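Small bag on the ferry and coach to Terndale — what is allowed, and where does it go?

Posted in: Getting there and getting around
Tags: ferry, coach transfer, luggage, Terndale

tidewater_lena
Member, Bonex

Hello everyone. I will travel from Bonex to Terndale in July, with the morning ferry and then the coach which waits on the other side. I bought the combined ticket from Bollon because it was the simplest, and now I am reading the luggage page again and again and I don't understand it well.

The page says "one main item and one personal item per passenger". Then, lower, it says that the main item is "handed over at the pier", and that the personal item "must remain with the passenger or be stowed". I have no big suitcase. I have only a backpack, of the kind people take to the office, with a laptop and clothes for 2 nights. So my doubts are these:

Is my backpack the main item or the personal item, if it is the only thing I bring? I would prefer very much to keep it with me, because of the laptop.

If I must hand it over at the pier, do I get it back before the coach, or only in Terndale?

And how early must I be at the pier? The ticket says the ferry leaves at 7.40, but it says also "check-in closes before departure" without giving any time. I live on the other side of Bonex and the first bus from my street is not very early.

I wrote to the company with their form but I received only the automatic reply. Thank you in advance to whoever has done this journey recently.

papadopoulos_k
Regular contributor

I do this trip each month for work, so I can answer most of it.

If you have only one bag and it is small, it counts as the personal item. You don't hand over anything. The staff at the pier look at what you carry and they decide with their eyes, I have never seen them measure a bag of this type. What they send to the luggage cage are suitcases with wheels, big hiking rucksacks, folding bicycles and boxes. An office backpack goes with you to the seat.

About getting it back: the things from the cage are not given to you between the ferry and the coach. The cage is rolled off the boat and loaded directly in the coach, and you see your suitcase again in Terndale. This works well, but it means that anything you need in between, such as medicine or a jacket, should not be in there. The wait for the coach is outdoors and the shelter is small. Even in July I was cold there once in the wind.

For the time: check-in closes 20 minutes before departure on the paper notice at the pier, so for the 7.40 this would be 7.20. I suggest to be there by 7 o'clock in summer. The queue for the combined ticket is the same queue as for people who pay on the spot, and in the holiday weeks it becomes long. If you have the ticket on your telephone, ask the person at the front if you can go to the left side. Sometimes they open a second gate for those passengers and sometimes they don't, I have not understood the rule.

The first bus of line 2 arrives at the harbour in time if you live along that line. If you don't, the taxi to the pier costs me normally a bit more than I like to pay, but I share it with a colleague.

One more thing for the seat. On the ferry the seats have no space underneath, there is a heating pipe. You put the bag on your knees or on the rack near the door. In the coach you have the overhead shelf, but it is low and a full backpack does not always go in. Then the driver asks you to put it at your feet. I always choose a seat which is not over the wheel, because over the wheel there is almost no floor for the feet, and with a bag it is very uncomfortable for 40 minutes.

harbourside77
New member

They changed everything last year, you have to pay for bags now. I paid 2 times in the same day. Very bad service, I would take the train.

papadopoulos_k
Regular contributor

To harbourside77: the payment is for a second main item, so if you had two suitcases this is correct, and they charge it in each direction. For one bag there is no payment with the combined ticket. The train to Terndale is a good option in winter, but it goes around the whole bay and you must change once.

slowroads
Member

The answer of papadopoulos_k is right in general and I add some details, because I travelled in June with almost the same luggage as yours. 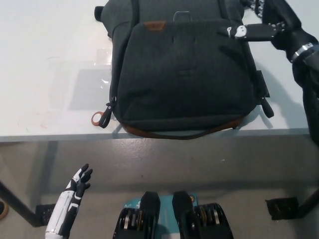 On my journey the man at the gate asked everybody with a laptop to say so. I don't think it is a security matter. It was rather wet on the front deck that morning and he was sending people with electronics to the inside cabin first. The inside cabin is on the lower level and it has tables. If you want to work a little during the crossing, go there immediately, because the places at the tables are taken in the first minutes. The big ferry has room for 240 passengers, and it seems to me that all of them want a table. There are sockets, but the two that I tried gave no current, so charge the laptop at home.

The connection is not always the big ferry. When the weather is rough they send the smaller boat, and then the rule about the personal item becomes more strict, since there is no rack near the door. A friend was asked to put her shoulder bag in the cage — she refused, politely, and held it on her knees, and this was accepted. I think with a laptop they will accept the same. Say it calmly and before they take the bag.

If it happens that your bag must go in the cage after all, take out the laptop and ask for the paper tag. The tag has two parts with the same number. You keep one, and in Terndale the driver compares them. In my coach he really did it, one passenger after the other, so keep the tag in a pocket and not inside the bag you have handed over. I say this because one gentleman did precisely that and we all waited for him.

In Terndale the coach has two stops. The first is by the station and the second is at the market square. With the combined ticket both are included, but the driver stops at the station only if someone presses the button. From the station there are lockers for small bags, they take coins and not cards. The luggage office of the station closes at lunchtime, so don't count on it if you arrive late in the morning.

For the return, attention that the last coach which meets the ferry is at 18.10. There is a later coach, but it goes only to the pier village and no boat is waiting there.

tidewater_lena
Member, Bonex

Thank you both, this is much clearer than the luggage page. I will keep the backpack with me and I will be at the pier at 7. I looked at the map and line 2 passes ten minutes on foot from my house, so I don't need the taxi.

One small doubt remains. Does the ticket on the telephone work in the coach also, or must I print the second part? My ticket has two codes, one under the other, and the second one is very pale.

slowroads
Member

It works on the telephone. Make the screen bright before you get on. My second code was pale too and the driver needed to try it again, but he had no problem to read it in the end. If you have a printer at home you can print it for safety, I did so for the return.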